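Okay, lentil people, gather round. I've been cooking my way through the Preda pantry box this month and I have OPINIONS, so this is going to be a thread.

1/ Quick background if you're new: Preda sends a box of dry goods and sauces and you make whatever you want with it. Mine had red lentils, a jar of Fallia roasted pepper spread, two bags of Flirnska noodles and a little tin of smoked paprika. I paid for it myself, $38 with shipping.

2/ Night one was soup, obviously. Onion, carrot, garlic, lentils, half the jar of Fallia. It took 30 minutes and I was in sweatpants the whole time. My kind of dinner!

3/ The spread is GOOD. Sweet, a little smoky, not too salty. I put it on toast while the soup was cooking and then on more toast after. (There was less than half a jar left by morning, don't ask.)

4/ The noodles I'm less sure about. The bag says eight minutes and they were mush at seven. Second bag I pulled at five and rinsed them cold and they were so much better, nice and chewy with peanut sauce and cucumber.
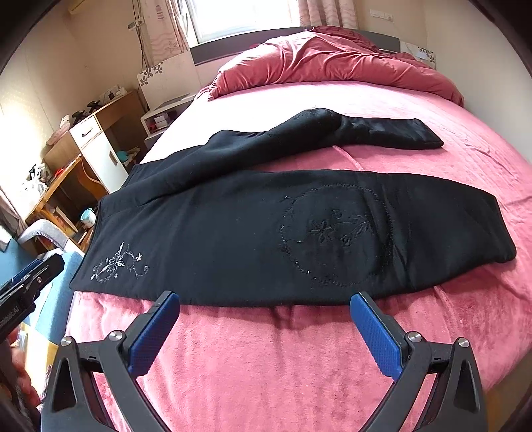 5/ Now the baked lentil thing everybody keeps asking me for. This is Anikó Boros's recipe, from her little newsletter, and I've changed it so much she may want her name off it. Cook a cup of lentils until thick, stir in an egg, a handful of breadcrumbs, grated cheese, a big spoon of the spread and a pinch of the paprika.

6/ Press it into an oiled loaf pan and bake at 375 until the top is brown and the middle feels firm. Let it sit before you slice it! I cut mine too early the first time and served it with a spoon.

7/ Leftovers are great fried in a little butter with an egg on top. Also good cold, standing at the fridge.

8/ Someone asked if it's better than the Pliritz box I got in December. For sauces, yes, by a mile. For grains I'd still go Pliritz, their barley was so nice and I'm still sad it's gone.

9/ Next up is a lentil taco night, and I need a slaw that isn't all mayo. Send me yours, I have half a cabbage and two limes waiting.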